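Stemwood-Families list
Subject: Re: Aunt Noémie's obituary, and the luncheon
From: Lise Wong
To: Stemwood-Families

Hi everybody,

Sorry for the long silence, I've been living out of boxes in Noémie's back bedroom and the internet there is one bar if you stand by the window. Darlene wrote last week and I'm going to answer her piece by piece so I don't forget anything.

Darlene Grewal wrote:
> Lise, so sorry again about your aunt. I only met her at the
> Ouellet reunion but she wrote to me for years afterward about
> the Fehr line and never once got a date wrong. Three things.
> 1) Is there going to be a longer obituary than the one in the
> paper? It left out the Dreko years completely. 2) What is
> happening to her card files? Please tell me they are not going
> to the dump. 3) Was there a service, and did anybody write down
> who came? I'd like to put something in the June newsletter
> if the family doesn't mind.
> Darlene

Okay! Number one. Yes, there's going to be a longer one, and I'm the one writing it, heaven help us. The paper charges by the line and my cousin had to get it in by five in the afternoon, so what you all read was the short version: born, married, worked, survived by. It had her as Noémie McIntyre, "homemaker," and she would have had a few words to say about that. She kept the books at Dreko for most of her working life, first when it was one room over the feed store and then in the new building, and she trained every girl who came in after her. I have her service pin and a very stern letter she wrote to the owner about the heating.

What I've got for the long version so far is below. Please correct it, I'd much prefer to hear it from you now than after it's in the newsletter.

Noémie McIntyre, lifelong resident of Stemwood, died at home in her sleep with her radio on. She was the youngest child of a large family and outlived all of her brothers. She graduated from Stemwood High School and went straight to work at Dreko, where she stayed until she retired. She sang alto in the church choir, drove other people to their doctor's appointments long after she should have been driving anybody, and started the Onder cemetery survey with her friend Annick Fehr, walking the rows with a clipboard and a whisk broom. Together they copied 2,678 stones. She is survived by nieces, nephews and a great many people who called her Aunt without any right to.

I'm stuck on whether she was baptized in Stemwood or in Ouellet. Her own notes say Ouellet, but the certificate in the desk has a Stemwood stamp on it. Does anybody have the Ouellet register for those years? Csaba, I think you photographed some of it?

Number two, the cards. They are NOT going to the dump, Darlene, breathe. There are 105 shoeboxes, and I know because the mover made me write it on the form. Annick has taken the Onder boxes home with her since half the handwriting in there is hers anyway. Everything else is in my garage up on pallets with a tarp over it. Csaba Szénási has offered to scan whatever we can get to him, and he wants to start with the Ouellet families because those are the ones people ask about. If you lent Noémie something (a Bible page, a photo, anybody's letters) please email me off list with what it was and whose name would be on it. I've found a few envelopes marked "RETURN" with no clue who to.

Number three. The service was on the Tuesday, at her church, and then we all went back to the house, where there was far too much food and not nearly enough chairs. The guest book has a lot of pages and I'm typing it up a little each evening. A few of the signatures are beyond me. There's one on the second page that's either Hatch or Fitch, with an address in Onder that begins 507 and then goes off into a squiggle. If that's you or your cousin, speak up, because I have a thank-you note sitting here and no idea where to send it!

My mother wanted the luncheon done the way Noémie did hers, so no paper plates. Annick played the two hymns on that old upright with the dead key and sang right over the gap, and I held up fine until then.

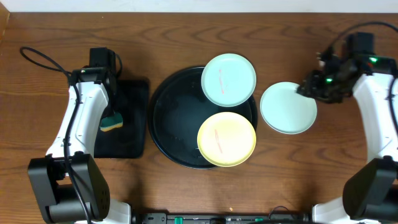

The big black tray and a few of the plates, back at the house.

People told such good stories that afternoon and I didn't get half of them down. Somebody from the choir told one about Noémie and the bishop's hat and I only caught the end of it, with everyone laughing. If you were standing in that group, write it out for me, doesn't matter how rough. The same goes for anything about Dreko in the early days, as there's hardly anyone left from the old office and I don't even have the year they moved buildings.

For the newsletter: yes, Darlene, the family is fine with it, and thank you for asking first. Use the long version once people here have picked at it. I'd leave out the street address and the cousins' last names, but the rest can go in as is. I have a nice picture of her at her desk that I'll send you separately when I find the cable for the scanner.

On flowers and so on, a couple of you asked. She didn't want any. What she did want was for somebody to finish the north end at Onder, the part behind the fence where the brambles are. Annick is planning to go out there once the ground firms up and says anyone with long sleeves is welcome. Write to her directly, she doesn't read the list every day.

I'll be back at my own house after the weekend and much easier to reach.

Love to you all,
Lise

P.S. Whoever left a gray cardigan with a tissue and a hymn number in the pocket, it's hanging in my hall closet.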